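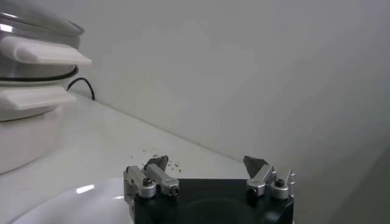

Countertop appliance with crumbs on the counter, Lastville kitchen.

Progress report: Lastville shared breakfast kitchen
Period covered: second quarter of the grant
Prepared by the Trosier kitchen project for the Gikeo small grants fund

Summary

The kitchen is open five mornings a week and has been since January. We served 1,671 breakfasts in this period, against 587 in the first quarter, when we were open only part of the time. The target in the grant agreement was 700 a quarter. Spending is within budget on every line except cleaning supplies, explained further down. We are asking for one change to the plan, a small move of money between two lines, and no additional funds.

What the grant paid for in this period

Most of the equipment money had been spent by the end of the first quarter. The remaining purchases were an electric steamer with a stainless steel basket, plates, two sets of tongs, storage tubs for the freezer and a shelf above the sink. The steamer replaced the stovetop pots we used at the start. Those pots had to be watched and topped up, and they tied up the burners needed for porridge and eggs.

We looked at a larger commercial unit and decided against it. It needed its own circuit, and the building's wiring would have had to be upgraded first. A countertop unit plugs into the existing outlet by the wall. It cooks fewer buns at a time, so we run it in batches from 6:30 until the last serving.

Menu

The menu is short on purpose. On most days there is porridge, a steamed item, fruit and tea. Buns have become the main steamed item because they can be made the afternoon before, frozen, and cooked from frozen the next morning. We buy plain ones from Yoo when we fall behind and make our own the rest of the time. Sweet potato was tried twice and dropped, as it took too long and half of it came back on the plates.

Batches

It took a few weeks to settle on a method. At first we filled the basket as full as it would go. The buns swelled into each other and tore when they were lifted out, and the ones in the middle were still doughy. We now leave a gap between them and accept smaller batches. The lid goes flat on the table while the buns are taken out, and a plate is set beside the steamer before the lid comes off, which keeps the walking back and forth to a minimum. 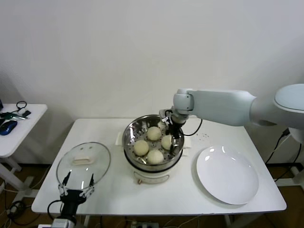 Waiting time at the serving window has come down as a result. On the busiest morning, Tuesday, the line used to back up into the hallway shortly after seven. It now stays inside the dining room on most weeks. We think part of this is the batches and part is that people have learned they can come later and still get something hot.

Cleaning and upkeep

This is the area where we have not done as well as we should. The daily checklist covers floors, sinks, the fridge handles and the stove. It did not cover the counter behind and beside the small appliances, and crumbs collect there. We found this during our own walk-through in the middle of the quarter and changed the list. Appliances are now unplugged and pulled forward at closing, the counter is wiped to the wall, and cords are moved out of the way and wiped too.

The serving table gets the same treatment. White surfaces show every speck, and we would choose them again for that reason, but they do need wiping between batches as well as at the end. Personal things such as keys and phones are to be kept off the food table. They go on the small side table.

The overspend on cleaning supplies comes from this change and from one bulk order of cloths that should last into the next quarter. We expect the line to even out.

The steamer is descaled every second Friday. The water here is hard and we had to throw out a kettle in the first quarter.

Problems

The freezer failed over a weekend and we lost a tub of dough and two trays of finished buns. The repair was covered by the building. We bought replacements from Yoo that week, and the extra cost is shown under food.

Deliveries from our fruit supplier were late on several mornings. We have moved the delivery to the previous afternoon — this means more fridge space is taken up overnight, but there have been no gaps since.

One outlet near the serving table was loose. It has been replaced.

Requested change

We would like to move $700 from the training line to equipment. The food handling course we had budgeted for was offered to us free through the Trosier office, so the training money is mostly unspent. With it we would buy a second steamer of the same size, to run alongside the first. This would let us finish the cooking for the early serving in fewer rounds, and would give us a spare if one breaks. The current outlets can take both. We checked this when the loose one was replaced.

Next quarter

We plan to keep the same hours and the same menu through the next period. The second steamer, if approved, would be in use within two weeks of your reply. We will also start recording leftovers by item, which we have only done by eye so far, and will include the figures in the next report. The receipts for this period are attached as a separate file, in the order of the budget lines.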